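Preguntas frecuentes: ¿ya pueden las máquinas hacer el trabajo manual del taller y de la casa?

Preparado por Qusai Rizk para los clientes de Tandell. Última revisión: septiembre.

¿Un robot puede ya montar piezas como una persona?

Algunas piezas, sí. Un robot de dos brazos con manos de dedos puede coger una clavija y llevarla hasta su hueco cuando la pieza tiene una forma conocida y la mesa está ordenada. Meterla hasta el fondo es otra cuestión, y ahí vemos la mayoría de los fallos.

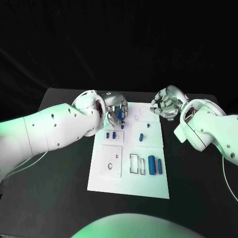
La dificultad está en los últimos milímetros. Una persona siente que la clavija roza el borde y corrige sin pensar. La máquina tiene que medir esa fuerza, interpretarla y mover la muñeca muy poco. Muchas veces aprieta cuando debería girar.

¿Por qué se prueba con tableros y no con productos verdaderos?

Un tablero permite repetir la misma tarea y comparar los resultados. También sale más barato: si se rompe una clavija, se pone otra. Mi colega Bergþóra Oddsson prefiere empezar siempre con formas sencillas y pasar después a los conectores, que son bastante más ingratos.

¿Cuánto tarda?

Depende mucho de la tarea. En nuestro último ejercicio, una inserción que un operario hace en dos segundos le costó al robot hasta 26. Con un programa fijo y una pinza simple se puede ir más rápido, pero entonces cada cambio de pieza pide trabajo de ajuste. 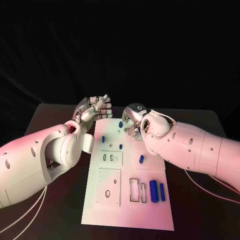

Para series largas de una sola pieza, recomendamos todavía la automatización clásica. Las manos con dedos empiezan a tener interés cuando hay muchas referencias y pocas unidades de cada una. Un cliente nuestro, Cusine, trabaja con 300 referencias y es un buen candidato – pero no para este año.

¿Hacen falta dos brazos?

No siempre. Un brazo basta para coger y colocar. El segundo ayuda a sujetar una base que se mueve o a pasar una pieza de una mano a la otra.
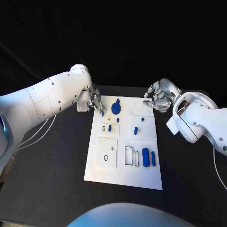

Dos manos robóticas sobre el tablero de montaje, con piezas azules y placas blancas.

¿Y en casa? ¿Cuándo podrá doblar la ropa o vaciar el lavavajillas?

Esta pregunta la recibimos mucho, también de personas que no compran maquinaria. Una cocina es más difícil que un taller: los objetos cambian de sitio, hay vidrio, hay niños y la luz no es la misma a las ocho de la mañana que por la noche. Existen demostraciones buenas, pero yo no dejaría hoy una máquina de estas sola con mi vajilla.

¿Cuántas pruebas se necesitan antes de confiar en el sistema?

Nosotros pedimos 800 repeticiones de la misma tarea, con las piezas en posiciones distintas. Anotamos también los intentos en que la pieza entra al segundo golpe, que para nosotros no cuentan como éxito.

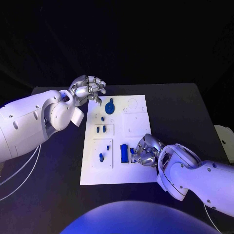 Los resultados se entregan en una tabla, separados por forma y por tamaño de pieza. Un porcentaje único para todo el tablero dice poco: los cilindros gruesos y las clavijas finas no dan los mismos problemas.

¿Va a sustituir a mis operarios?

En el montaje fino, por ahora no lo vemos. En tareas repetidas de carga y descarga, puede quitar horas de trabajo pesado. Aconsejamos hablar con el equipo antes de la primera visita, no después.

¿Cómo puedo pedir una evaluación?

Envíenos tres piezas de muestra y una descripción breve del puesto de trabajo. Contestamos en 14 días. Si la respuesta es que todavía no conviene, se lo diremos igual, y la consulta no tiene coste.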